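How to plan a few days by the lakes without a car

Quick one, typed between laundry loads. We did this trip in August, self catering, buses only, and people keep asking how. So, steps.

1. Pick the base first

Not the sights. The base. You want a village with a bus stop, a shop and a boat jetty, all within walking distance. We stayed at Gebreyes, a small guesthouse up the hill from the jetty. Two rooms share a kitchen. Ask for the back one, the front gets the delivery vans at six.

Check the bus timetable BEFORE you book. Sunday buses are a different animal. Our line had 7 on a weekday and two on Sunday, and the last one left mid afternoon.

2. Book self catering

Restaurants near the water close early, and the nice ones want a reservation. A kitchen saves you. Pasta, eggs, something green from the shop. Eat, wash up, go for a walk while it's still light.
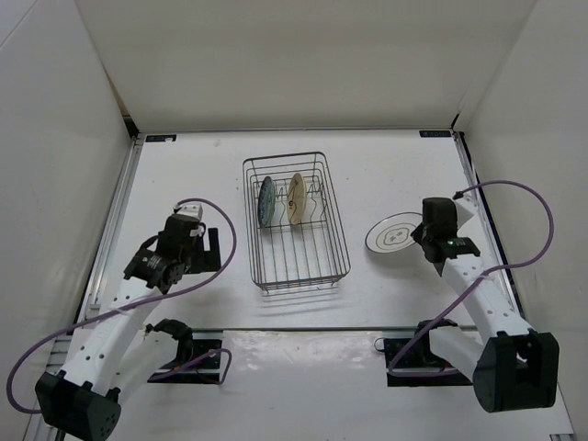
Merike Vanags wrote to say the shop by the jetty shuts for lunch, noon till two, and that she got caught out by it twice with two hungry kids. So buy your bread in the morning. Good tip, added.

3. Get the lake pass

Staneto runs the boats. Single tickets add up fast. The pass is good for three days in a row, starting from the first time you use it, so don't wave it at anyone on arrival day just to cross over for an ice cream. We did. Wasted a day of it.

Buy it at the jetty hut. Card is fine. Bring cash for the toilets though.

4. Do the caves on the wet day

There will be a wet day. The caves don't care. Tours go in small groups and you cant just turn up and walk in, so phone the evening before. Wear real shoes. There are 73 steps down at the entrance and the same ones back up, no lift. Take a sweater even in summer.

No bus goes to the door. Get off at the crossroads and walk, around 7 minutes, mostly on a grass verge. Bright jacket if you have one.

5. Do the island on the dry day

First boat out. Second boat is full of coach parties. The ruins are free, the tower is not. Take your lunch, there's only a kiosk and it opens when it feels like it. Path goes all the way round, muddy on the north side, fine otherwise. Two hours at a slow pace with stops.

If you only have the energy for half, go left from the landing. Better views, and teh benches are on that side.

6. Leave a blank half day

Seriously. Everyone overbooks. We sat in the guesthouse kitchen with the window open, drank tea, read the old magazines. Then wandered down to look at the boats.

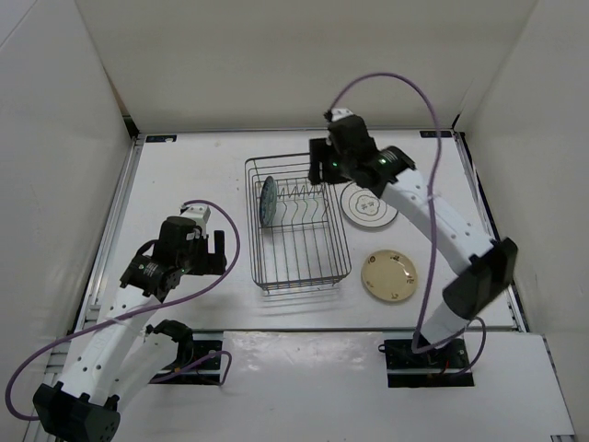 Elīna Rimkutė disagrees with this step, and her comment said she'd use the spare time for the Enero trail, the marked loop behind the church, since it starts in the village and needs no bus at all. We skipped it. It gets steep after the second gate, apparently. Your call.

7. Getting home

Last morning: strip the beds, key in the box, 408 bus from the stop outside the post office. Stand on the church side of the road. The other side goes to the quarry. Driver takes big bags underneath but you have to ask.

Leave a gap of an hour if you're changing to the train. The bus was late both times for us.

Packing, short version: rain jacket, sweater, real shoes, lunch box, coins, printed timetable. Phone signal drops out past the crossroads so download your map at the guesthouse.

Will add bus prices when I find the reciepts.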